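# Your first limit order, start to finish

If you've only ever hit the "buy now" button on a crypto exchange, limit orders are going to make you so happy. You pick the price, you walk away, and the order sits there until somebody meets it (or until you cancel it). I use Berrada for this, but the screens are close to the same everywhere.

**Before you start**

- Turn on two-factor login
- Move 200 dollars or less into your trading balance
- Find the fee page and read it, all of it!

**Placing the order**

1. Open the trading pair you want. I'm using Loltusine against the dollar.
2. Switch the order type from Market to Limit.
3. Type in your price. Mine was $2, a little under the last trade.
4. Enter the amount. I went with 50 coins, so $100 before fees.
5. Check the time setting. "Good till canceled" keeps the order open; "day" drops it at the end of the session.
6. Hit Review and read every line, then confirm.

Your order now shows up under Open Orders, and I still love seeing it pop up there.
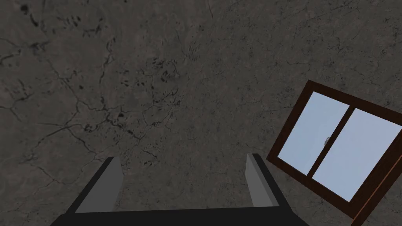 *Render: Noémi Bakos*

Sometimes only part of an order fills. Say 30 coins go through and 20 are left waiting. The filled part is yours already, and you can cancel the rest whenever you like. Po-yen Fang wrote in to ask if canceling costs anything. On Berrada it doesn't, but look at your own fee page.

One thing to watch: a limit order ties up your cash. Those dollars won't show as available until the order fills or you cancel it, and that gave me quite a scare the first time.

Once you're comfortable, try a sell limit the same way, with your price set above the market. Stop-limits work differently and I'll give them their own page.

Updated August 5, 2022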